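**옷장 정리 이야기, 조금 길어요 (1/8)**

지난주부터 옷장을 비우고 있어요. 한꺼번에 하면 꼭 지쳐서 중간에 침대 위에 옷 산을 쌓아 두고 잠들거든요. 그래서 이번엔 하루 30분, 타이머가 울리면 무조건 손을 떼기로 했어요.

**2/8**

첫날은 셔츠였어요. 저는 원래 니트파인데 세어 보기 무서울 만큼 셔츠가 나오더라고요 ㅎㅎ 그중에서도 회색이 제일 고민이에요. 어디에나 어울리는데, 그래서 자꾸 또 사게 되는 색이잖아요. 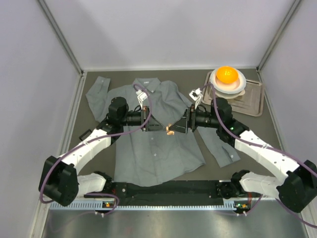
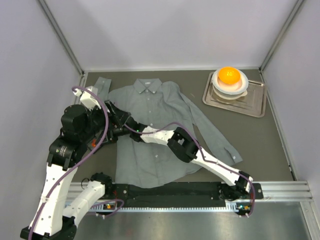
회색 긴소매 셔츠, 단추는 밝은색. 두 장 다 앞면이에요.

**3/8**

제가 셔츠를 남길지 보낼지 정하는 순서는 이래요. 먼저 목깃 안쪽을 보고, 그다음 소매 끝, 마지막으로 겨드랑이 솔기를 봐요. 목깃이 닳은 건 아무리 좋아해도 밖에 잘 안 입게 되니까 잠옷으로 내려보내고요. 단추 하나 떨어진 정도는 고쳐 입어요. 여분 단추는 늘 다른 집 단추랑 섞여 있지만요…

**4/8**

둘째 날은 바지, 셋째 날은 가방이었어요. 가방 안주머니에서 1000원짜리 한 장이랑 작년 6월 영화표가 나왔어요. 누구랑 봤는지는 기억나는데 내용이 하나도 기억 안 나는 영화! 표는 버리려다가 책갈피로 쓰는 중이에요.

**5/8**

버릴 옷보다 어려운 게 '언젠가 입을 옷'이에요. 저는 상자를 2개 만들었어요. 하나는 바로 보낼 것, 하나는 여름까지 묵혀 볼 것. 묵히는 상자에는 뚜껑에 날짜를 적고 테이프로 봉해요. 안 봉하면 제가 밤에 몰래 다시 꺼내더라고요.

**6/8**

다림질 물어보신 분들 계셔서요. 저는 목깃, 소매 끝, 소매, 몸판 순서로 해요. 예전 회사 선배였던 가산 자베르(Ghassan Jaber) 님께 배웠는데, 출장 가방에서 꺼낸 셔츠를 점심시간에 뚝딱 펴 입으시던 분이에요. 단추 사이는 다리미 코끝으로 살살, 급하면 겉옷 안에 들어가는 등판은 건너뛰라고 하셨고요. 저는 지금도 등판을 자주 건너뜁니다.

**7/8**

보낼 상자는 동네 중고 가게 마스리에 가져가려고요. 사장님이 옷걸이도 받아 주신대서 세탁소 철사 옷걸이까지 한 묶음 챙겨 뒀어요. 혹시 옷걸이 처분하는 좋은 방법 아시는 분은 댓글로 알려 주세요. 플라스틱 쪽이 아직 한가득이에요.

**8/8**

내일은 양말 서랍 차례예요. 벌써 조금 무섭네요. 짝 잃은 양말들은 창틀 닦는 데 쓸 생각이고, 다 하면 또 올릴게요. 긴 글 읽어 주셔서 고마워요, 다들 따뜻하게 주무세요 🧦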